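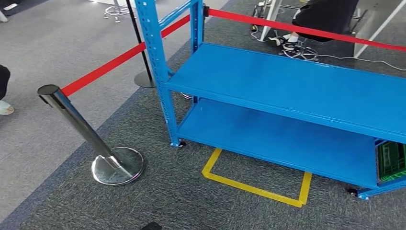
Blue shelving on wheels, parked at its yellow tape

I'd been meaning to get to the Tutton open day for ages, and in May I finally did – two trains and a long walk up from the station, but well worth it! I expected big machinery. What I came home talking about was shelving (my other half has heard plenty).

Everything seems to have its own spot there. The bright blue racks are on little black castors, and there's yellow tape on the carpet to show where this one goes. The uprights are full of slots and holes so you can shift the shelves up or down, and there's a raised lip along the front. I want one for the garage, in exactly that blue.

The Plavus stand was busier, with over 80 people queuing for a free tote bag, so I gave up and went to the Jetness talk on packing orders instead. Good fun, if a bit long. Lunch was a cheese roll and a very decent coffee from Magalhães by the door. My raffle ticket was number 2393 and I won nothing, same as last year.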